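Last updated in June
14 comments | 32 shares

Trying out the Clarkmont hand gripper

A bunch of you wrote in after the last newsletter wanting to know if the Clarkmont kit is any good, so I finally borrowed one from Amra Ionescu and put it through a few sessions in our little meeting room. It's the hand-held kind: you hold the gripper yourself, do the chore with it, and the camera on top records what the fingers see. Then you use those recordings to teach an arm.

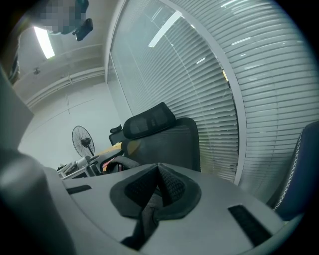
The padded fingers, as the gripper's own camera sees them.

First off, the fingers are great! They're soft and they come together in a nice V, and I had a lot less trouble with thin stuff than I did on the older Zindex set (which I still own and still complain about). Cloth was my main test, with a sponge thrown in for variety. Folding with one hand in a gripper feels silly for the first ten minutes and then you sort of forget you're doing it.

The view is very wide, so you catch half the room whether you want to or not. I like that, but tidy up first if you care what's on your desk. We've got glass walls with blinds behind them and the ceiling lights bounce off the glass like crazy. Zorica Tomić wants me to try again with the lights dimmed, and I will.

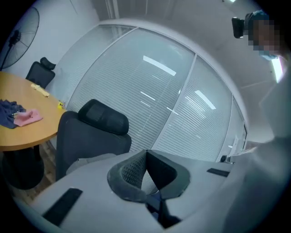 My wrist started to complain well before I was bored, so take breaks. Ankica Vukčević has smaller hands than me and found the grip a bit fat, though she got the hang of the trigger faster than I did. We made 377 recordings between us and had to toss almost 400 megabytes of bad takes, mostly me starting before I was ready.

The software is just okay. It sorts your clips by time and that's it, no tags. You get 1,000 clips on the basic plan and after that you pay. Gorazd Pavlović wrote a small script that renames everything by task, and he says he'll share it with anyone who asks (be nice, he has a day job).

Would I buy one? For cloth work, yes, I think so. If you mostly move boxes, stick with what you have. I've got the loaner a little longer, so send me chores to try. Next up is the Nikolovski stand, if it ever ships.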